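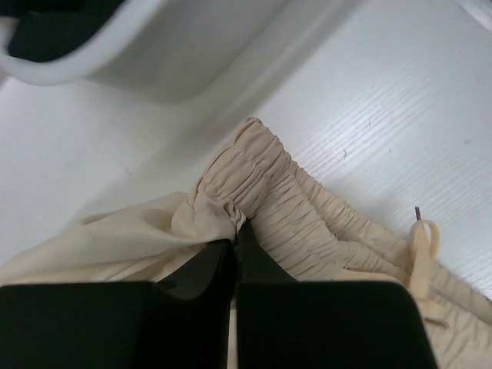
Wrist camera view, gripper closed on a beige garment with a gathered waistband.

Robots on the folding line: what changed for the staff
Posted in January by the Onska floor blog

The Plevine laundry put in two Magsi cells for folding last year. I run the evening shift there. The arms take one garment at a time from a basket and fold it on a white table. Last month the site folded 2,984 pieces by machine. Shirts and towels are still done by hand.

Before the cells, 14 people folded on my shift. There are 13 now; one moved to intake and was not replaced. Hourly pay is the same. The job descriptions are different, and it took until fall to get them rewritten. 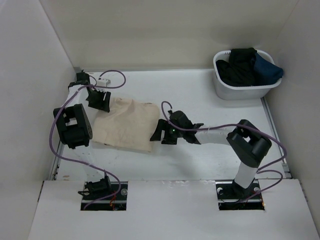

The largest change is in sorting. A folder used to pull from a mixed cart and decide at the table. The cells need baskets sorted by type and color before they start, so two stations near the dryers do only that. It is more standing and less reaching. Shoulder complaints are down, foot complaints are up, and we have ordered mats.
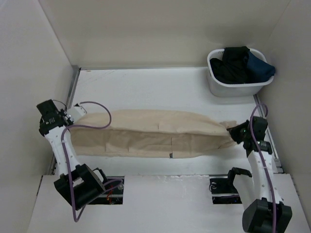
Fault handling is the part I underestimated. Tusemico, who maintain the software, log a stop whenever a grip is lost, and an operator has to clear it at the panel. Long pieces give us the most stops. With one arm holding each end, the cloth is stretched across the table, and a loose flap past the gripper can throw off the next fold. Operators now flatten those by hand and restart. Training for this was 2 hours and should have been longer.

Next post: stop rates by fabric.

3 comments | 6 shares
Contact | Copyright Onska | Back to top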